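Venla Saarinen
2022-07-21

1/ Okay, a few of you asked how we got through the winter of No Fruit with a four-year-old, so here's the long version. Grab a cuppa.
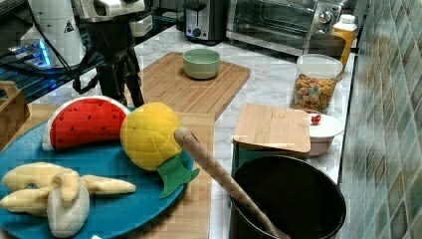 2/ Where we started: bread, cheese, plain pasta, one particular yoghurt. Fruit was the enemy. Back in May she cried because a mandarin was on the same TABLE as her toast. I cried a bit too, in the laundry.

3/ I'd done everything you're supposed to do by then. Cut it into stars. Called it "dragon eggs". Bribed. Pleaded. Did the aeroplane with a spoonful of mashed pear, got it flung in my hair five minutes before a work call.

4/ My neighbour Hilkka (raised four kids, unflappable) watched one of our dinners and said "love, you're both working so hard". And I thought oh. Oh no. She's right, we're both exhausted and it's only a bit of melon!

5/ So the first thing that changed was me shutting up. No "just one bite". No "good girl" if she did have one. I put dinner down, I ate mine, I talked about the dog. Much harder than it sounds, I'm a talker.

6/ Second thing — she got to be in charge of a kitchen. A pretend one to begin with. She served me watermelon and pineapple and bananas for breakfast, lunch and tea, and I had to eat the lot with a straight face. Once I told her I didn't care for bananas and she patted my arm and said "you don't have to, Mummy". Reader, I had to go and stand in the pantry.

7/ Third thing was the market. We go to the little one at Ziltbridge behind the library. She gets two dollars and can buy any one piece of fruit she likes, and she doesn't have to eat it. First few weeks she bought a lemon. Every time. We had SO many lemons.

8/ (Lemon cordial recipe if anyone wants it: 8 lemons, 200 grams of sugar, a bit of hot water to melt the sugar, taste it, panic, add more sugar. Keeps a week or so in the fridge. Very good with gin, not that I'd know.)

9/ Then she started licking things. Sorry if you're eating. She licked a plum. She licked a kiwifruit and looked at me like I'd betrayed her. My sister was horrified but I reckon a lick is a lick, I was chuffed.

10/ Day 42 (yes I was keeping a tally on the calendar, I'm only human) she picked up a slice of banana off MY porridge, ate it, and kept telling me about a snail. I said nothing. I stared at the snail drawing like it was the Mona Lisa.

11/ She now eats 7 fruits if you count tomato, and I absolutely count tomato. Still won't have a mandarin in the room. Grapes only if they're cold. Strawberries only if Grandad grew them, and he can always be persuaded to "grow" a punnet from the shops.

12/ Stuff that did nothing for us, your kid may vary: sticker charts, hiding zucchini in muffins (she found it, trust was lost), the fancy divided plate, smoothies, my mother-in-law.

13/ If your littlie is dropping weight or gagging on most textures, please go and have a chat with your GP. We did see a dietitian early on and she was lovely, and it took a real load off my mind.

14/ Elli asked what we do at other people's houses. I pack a cheese sandwich and don't apologise for it anymore. Birthday parties she has fairy bread like everyone else and we all survive.

15/ Right, someone is yelling for a cold grape. Will do a separate thread on veggies when I've got something to report — so far it's one pea.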